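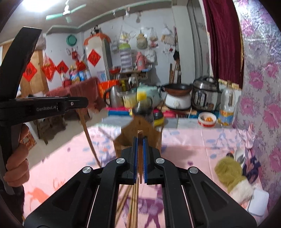
The Dreria Youth Coding Club will open its autumn program to children aged 9 to 14, with 52 places available across 4 groups. Registration was extended after the pilot term in May, when demand exceeded the space we had. Each group will begin away from the keyboard, writing instructions for a partner to carry out exactly as written. Picking up one slim wooden stick and holding it upright between two blue ridged pads is a suitable first task, and most first drafts of the instructions omit the moment at which to close. Participants then move to Scratch and, in the second half of the term, to Python.

Griet Mulder will continue to lead the younger groups. Samina Jadoon joins us as lead mentor for the older ones — she previously taught game design at Arari. Each mentor will be supported by 2 assistants.

Attendance remains free of charge. Families who require a loan laptop should indicate this on the registration form, as the number of machines is limited. Parents of children under 11 are asked to remain in the building during sessions.

Encarnación Lozano
August 7, 2022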